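# grorketti-bench

Recordings of small two-handed tabletop tasks, made with a pair of hand-held grippers in the Truten shared workshop. The grippers are home builds – black bodies and a triangular metal plate on top of each one. Plate drawings and the wiring list are in `hardware/`.

The set has 548 episodes over 14 tasks. Most use an organizer box and one or two small objects on a white board. Both grippers are recorded in every episode, including the ones where only one is needed.
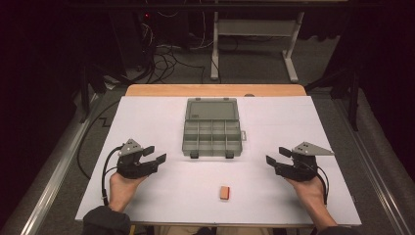 Episodes start with both grippers over the board and the fingers partly open. Cut points were set by hand, so a few clips begin late. Those are listed in `late_start.csv`.

## Layout

- `episodes/` – one folder per episode, video plus gripper log
- `tasks.yaml` – task names and short instructions
- `hardware/` – drawings, wiring, print settings
- `tools/check.py` – looks for missing samples

## Known problems

- 87 episodes have gaps in the left gripper log. They are flagged `gap: true`.
- Finger width is raw encoder counts before episode 40, millimeters after.
- The Osum loader doesn't read `late_start.csv` yet.

## Contact

Maintained by Salamatu Edet. Open an issue, or stop by the workshop on a Tuesday evening. Please run `check.py` before sending new episodes.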